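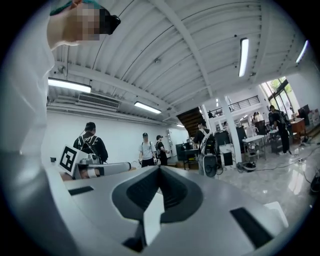
Why would a town keep its founding charter in a tax office? Because in 1871 the tax office had the only lock in Villalba, and once a thing has been put somewhere in Villalba it tends to stay there until the roof leaks on it.

The roof leaked on it in May. I'd love to tell you a scholar was hot on the trail, but a man with a bucket went up to the top floor, moved a stack of old dog license ledgers, and found a flat leather folder with the charter inside. Or a charter. I'll get to that.

Some background for those of you who don't spend your evenings on county records (I'm told you exist). The charter is the paper that turned Porkar Landing, a ferry dock with opinions, into the town of Villalba. It was signed by 5 men. We know this from the newspaper, which printed the whole text along with a long complaint about the refreshments. The paper itself was supposed to have burned in the Dement Street fire, and every local history since has said so, including the one I wrote. There are 786 copies of that one in print, and I own most of them.

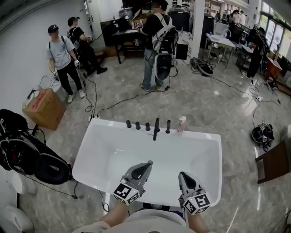
So I had some pride at stake when Yamila Escobar at the county archive called and asked if I'd like to come look at the thing that didn't burn.

I would, and I did. It's smaller than I'd pictured, about the size of a diner placemat, and the ink has gone the color of weak tea. Yamila had it under a sheet of clear film and wouldn't let me breathe in its direction. The signatures are all there. Old Judge Sikolby's takes up more room than the other four put together, so his reputation holds up fine.

The trouble is in the third paragraph. The newspaper version says the town's northern line runs "to the creek." The one in the folder says "to the far bank of the creek." Three words of difference, if you don't count the repeats, and people have been fighting over that creek for as long as I've been alive. My grandfather once stopped speaking to a cousin over a footbridge.

Yamila thinks there were 2 copies made, one for the county and one for the town, and that the clerk got tired or creative partway through the second. The one that burned would be the town's. The newspaper probably worked from that. Iara Rivadeneira, who taught me everything I know about old handwriting and has never let me forget it, looked at the scans and says the "far bank" part is in the same hand as the rest but squeezed, as if somebody had already ruled the line and then changed his mind. She won't go further than that. I bought her lunch and she still wouldn't go further than that.

Does it matter legally? Not a bit, as far as I can tell. The boundary was surveyed again in the 1920s and that's the one on the maps. But I did mention the far bank to my neighbor, whose family has always been on the wrong side of this, and he went inside and called his brother.

The folder stays at the county archive for now, and they'll let you see it if you ask ahead and leave your coffee in the car. As for my book, chapter 4 is wrong. If you own a copy, please take a pencil and cross out "destroyed" on the second page of it. Write "under the dog licenses" in the margin.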